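Wood finish

I get asked for a plain rundown of wood finishes more than anything else, so I wrote this entry for the Dornar home craft pages and keep adding to it when I learn something.

A finish is whatever goes on bare wood to protect it or change how it looks. Oil, wax, shellac, varnish, lacquer and paint all count. Stain is a bit of an odd one, as it only adds color and you still need something over it. I spent years thinking stain was a finish (my first bookshelf had the water rings to show for it!).

History

People have been coating wood for well over 3000 years. Resins were used on wooden goods in ancient Egypt, and lacquer from tree sap goes back even further in East Asia. Shellac, made from what a small insect leaves on tree branches, became the big furniture finish in Europe in the 1800s, and then the sprayed lacquers of the 1920s pushed it out of the factories. I still love shellac. It dries fast, it smells fine to me, and a new coat melts right into the old one.

Types

Oils soak in. Linseed and tung are the two old standbys, and both harden by taking in oxygen from the air — slowly, so plan on waiting days between coats. Wax sits on top, feels lovely and protects very little. Varnish is the tough one, and it's what I'd put on a kitchen table every time. Water-based finishes stay clearer than oil-based ones, which turn amber as they age, and on walnut or cherry I like that amber a lot.

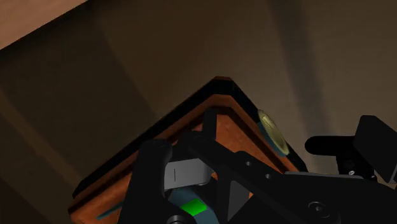
A reader in Tarnitz wrote in to say that I'm too hard on wax, that her hall bench has had nothing else for 8 years, and that a fresh coat every June takes less time than making lunch. Fair enough! A bench in a dry hall is an easy life for wax, though, and I wouldn't try it next to a sink.

Putting it on

Sanding matters more than the brand on the can. I stop at 220 grit for varnish, and going up to 1000 is only worth the trouble between the last coats if you want a really glassy top. Wipe off the dust, put on a thin coat, let it dry, sand lightly, go again. With wiping varnish I do 5 coats on a tabletop and fewer on the legs. Thick coats sag and stay soft underneath, and then you're scraping.

Safety

Rags soaked in drying oils can heat up and catch fire by themselves. Lay them flat outdoors until they're stiff, or keep them under water in a metal can with a lid. Never wad them up in the trash. Open a window for anything with solvent in it, too.

See also

French polish
Milk paint
Sandpaper grades
Removing old varnish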